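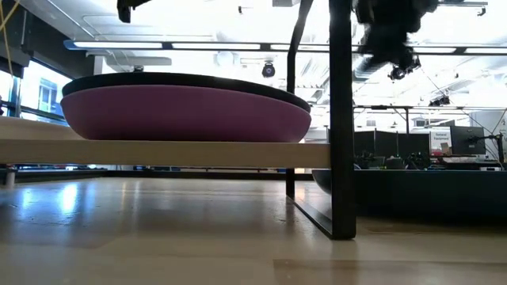

# Ten weeks of dishes

January 2026

I said in my last post that I would write about the arm once I had worked next to it for a while. I've now done ten weeks of it, so these are my notes.

For anyone new, I work for Hesow. We handle returned and rental tableware, mostly for caterers. Dishes come in, get looked over, get sorted by condition and go back out. I did the looking over and the sorting for four years. Now the arm lifts and places the dish and I decide what grade it gets.

The wide purple bowls with the black rim are the ones I get asked about most, because they were the hard ones. They go from a narrow base out to a big belly, and the rim sticks out past the body. A person picks one up with two hands and doesn't think about it. For the arm, Itziar Mateos had to set up a separate pick for that shape. She went through 72 versions of it before she signed it off. I know the number because she wrote it on the whiteboard and left it there.

**What changed for me**

My shoulders are better. On a big day the old way, I lifted 400 dishes, and the heavy ones were at the bottom of the crates. I don't miss that.

I stand in one place more. I asked for a mat and got one after two weeks.

The pace belongs to the arm now. Before, if I wanted to slow down after lunch and speed up at three, I did. Now a dish arrives when it arrives. We can pause it, and the rule is that anyone can pause it for any reason, but a pause goes in the log with your initials. Maximiliano Requena says the log is only for maintenance. I believe him, but I still notice that I pause less than I would like to.

**What changed for the group**

There were six of us on sorting and there are four now. Two people moved to the Rivas building to do packing. They kept their pay but the drive is longer, and one of them is looking for something else. I think they should have been asked first.

The four of us got training on the Sotitau software, which is what the arm runs on. It was two days. The first was mostly safety. The second was useful, and I can now clear a stuck pick and restart without calling Itziar.

**Breakage**

We broke 286 pieces last year before the arm came in. I don't have a fair number to put next to that yet. The arm has dropped some, and so have we. Chips on the rim are still found by hand, by running a finger along the edge, and there is no plan to change that.

In February we start on glassware. I'm told the stems will need a different gripper. I'll write again when I have used it.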